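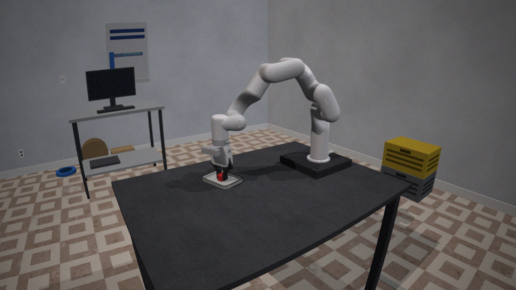
Herkell simulation cell: arm, tray and red cube, at the grasp step.

Herkell Cube Pick Scene Pack

The Herkell pack is a ready simulation scene for teams who test grasp policies before they use a real arm. It contains one arm on a black table, one shallow tray, one small cube and a furnished room behind them. The room has a workbench with a monitor, stacked crates and a patterned floor. We keep these objects on purpose, so that a camera-based policy must learn to look at the cube and must not depend on a clean background.

Method

The pack follows the method of our Divport study. A policy is trained only on rendered images. In every episode the tray angle, the cube position and the light are changed by small steps. The gripper comes down over the tray from above, closes, and lifts. An episode is counted as a success when the cube stays in the fingers for 5 seconds after lifting.

Result

The Divport policy was trained with 1,109 rendered episodes. We then ran 231 test episodes with tray angles which were not in the training set. In 22 of them the grasp failed. Most failures happened when the cube was close to the sloping side of the tray and one finger touched the side first. The test was made in simulation only. Results on a real arm are not included on this page.

What you receive

Scene file with arm, table, tray and room
Cube model, with editable color and size
Training episodes and test episodes, in separate folders
Scoring script, the same as in the study
Short guide for changing the tray angle and the light

Requirements

The scene opens in the Zoltel simulator, version 5 or later. The scoring script also runs without a display. For wrist camera views, please order the Kim camera add-on, which is sold separately.

License and delivery

One license is for one laboratory. Delivery is by download link. Updates are free until next October. If you need a different gripper model, please write to us before ordering, because the training episodes must be rendered again.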